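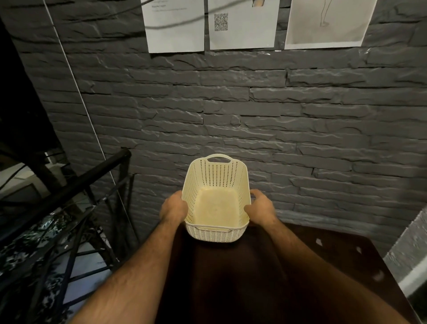
Perception update: container pose from head-camera video

The 5.2 branch of the Wellero perception stack merged in September. The main change is in how it estimates the pose of a carried container when both hands are on it.

The previous version fitted a box to the segmented outline. That worked for cartons and failed on perforated baskets. Slotted walls let the background through, the depth map fills with holes, and the fitted box tilts toward whatever lies behind. Rough wall cladding made it worse, as its ridges produce short horizontal edges at a spacing close to that of the slots. Hands covering a corner and part of the rim removed most of the remaining evidence.

The new estimator works from the rim. It extracts rim segments, masks out fingers using the hand model, and fits a rounded rectangle to what is left. Handle cutouts, where the detector finds them, fix the long axis. The floor of the container is used only as a check on depth.

Duygu Kahraman ran the comparison on 252 clips of two-handed carries. The old estimator lost track at least once in 173 of them. The new one lost track in 52. Most of the remaining failures come from the wearer turning quickly at the top of a staircase, where the background depth jumps from a nearby wall to the floor below and the filter accepts the jump as container motion. A gate on wrist velocity should catch this and is under test.

Two interface changes affect downstream users. The planner in Karabulut now receives a covariance with each pose and will refuse a grasp if the yaw term exceeds 5 degrees. Anyone calling the old box_fit function directly should move to rim_fit; the former stays in the tree until the next release and logs a warning on each call.

Labels for the comparison clips are in the Povness store under the same index as before. Forearm masks were redone, and cached copies should be deleted before retraining. Questions about the label format go to Duygu.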